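¿Puedo cambiar la cubierta cuando la campaña de mecenazgo ya está cerrada?

Publicado en Autoedición y mecenazgo – 7 respuestas, se muestran las más votadas
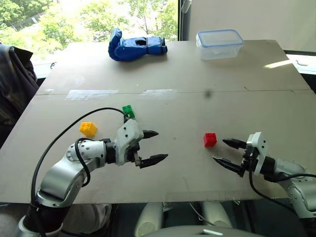 Detalles de la consulta

tintaypapel42
Cerré en febrero la campaña de mi primera novela en Lerneo, con 144 mecenas. En la página aparecía una cubierta provisional que hice yo mismo con una tipografía gratuita y un fondo azul. Ahora la ilustradora me ha entregado la definitiva y no se parece en nada: otro color, otra composición y el título en dos líneas.

Mis dudas son dos. La primera, si tengo que pedir permiso a los mecenas o basta con avisarles. La segunda, si debo enseñársela a ellos antes que al público. Lerneo permite publicar entradas solo para mecenas, pero hasta ahora no he usado esa opción. El archivo tiene que estar en la imprenta (Komska) dentro de dos semanas y todavía me falta el texto de la contra.

margen_izquierdo
Mira lo que pusiste en la descripción de la campaña. Si en algún sitio decía «cubierta provisional» o «diseño sujeto a cambios», con avisar es suficiente. Si no decía nada, yo escribiría a todos igualmente, explicando el cambio y dando unos días para contestar. No es una votación, es una cortesía, y te ahorra correos cuando llegue el libro.

Distinto es que alguna recompensa incluyera la cubierta antigua, por ejemplo una lámina o un marcapáginas. En ese caso tienes que entregar lo prometido o acordar otra cosa con esas personas, una por una.

Sobre el orden: primero los mecenas. En mi caso publiqué la entrada privada un lunes y la pública el jueves. Varios comentaron, y uno vio que faltaba una tilde en el subtítulo – lo corregí antes de mandar nada a imprenta. Pon la imagen en baja resolución y con el lomo incluido si ya lo tienes. El lomo depende del número de páginas y del papel, así que pide la medida a Komska antes de darlo por cerrado.

Fiore_lectora
Yo soy mecenas de varios libros y nunca me ha molestado que cambien la portada. Lo que molesta es no saber nada durante meses. Enséñala ya y listo.

zernholm_ediciones
De acuerdo con lo anterior, con un par de añadidos prácticos. Revisa el contrato con la ilustradora: a veces la cesión cubre la cubierta impresa pero no el uso en carteles, redes o mercancía. También suele haber un límite de tirada. En el mío eran 3,000 ejemplares, y por encima había que renegociar.

Acuérdate también de cambiar la imagen en la ficha del ISBN, en las librerías que ya la tengan y en tu perfil. La versión vieja se queda dando vueltas bastante tiempo y hay lectores que creen que son dos libros. Y para el texto de la contra, no lo dejes para el último día. Yo lo hice así y salió con una frase repetida.

tintaypapel42
Gracias. He comprobado la descripción y sí ponía «provisional», en letra pequeña al final. Esta semana publico la entrada para mecenas y pido la medida del lomo.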